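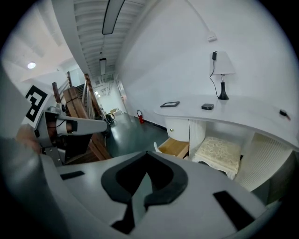 A hallway, Wednesday morning.

Puvville Tenants' Office. September 11, 2024. The following posts set out changes to the repair request process for all residents of the Cuvano and Azimi buildings.

Requests must now be made in writing, by the online form or by paper slip at the front office. Phone calls will be accepted for emergencies only: no heat, no water, gas odor, or a door that will not lock.

Each request will receive a reply within 3 working days. The reply will name the person assigned and a time window of 2 hours for the visit. 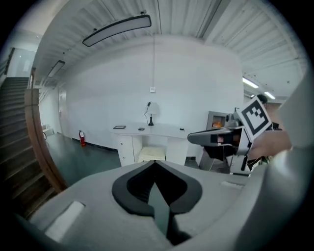 Residents who cannot be home during that window may sign an entry permission slip. Slips remain valid for 15 days and may be withdrawn at any time.

Requests filed before today do not need to be filed again. Babita Negi is contacting those households directly.

Appeals about a closed request go to Octavian Gavrilă at the front office. Please include the request number and your unit number.

The next review of this process is set for January. Written comments are welcome until then.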